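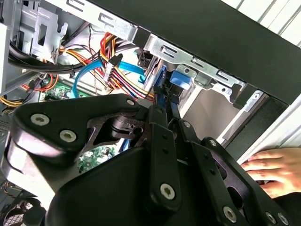 Color is one of the oldest sorting tools people have, and it still does a lovely job with used hardware. In the Althorpe repair survey we asked what people look for first inside an open case, and most named plug color. A blue and black connector like the one in Figure 1 was easy to recall a week later – a delight to see in the data!

Figure 1. Connector piece in an open computer case.

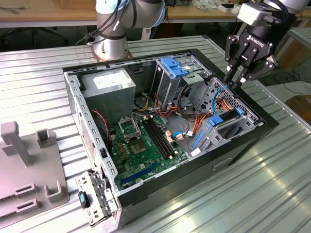

4.2 Recall by age group

We coded 137 replies for this part.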